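Summer robotics club, day 6, and I have so much to say about shelving books!!

Our project this year is called Inumham (Idris Gape named it, don't ask me how to pronounce it). We want an arm that can file a book into a desk organizer without mangling it.

Before the arm gets a turn, we do the job ourselves with handheld grippers. Every try gets recorded and that's what the model learns from. Goal is 140 good ones by demo night.

I did 20 this morning and my thumbs are toast. Sorcha Gourlay did 20 after lunch and made it look easy - she turns the book first, then lifts. I was doing it backwards all week.

Thin books are mean, by the way. They lean and then the next one won't go in.

Yellow book up next, grippers on both sides of it, organizer at the back corner:

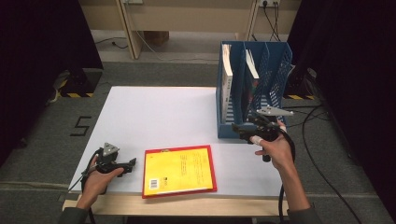
Niall Munro: are you mixing up the start positions? We left ours the same every time last December and the arm was lost as soon as the book moved.

Yes! New spot and new angle each go. More tomorrow - I get to pick the books :)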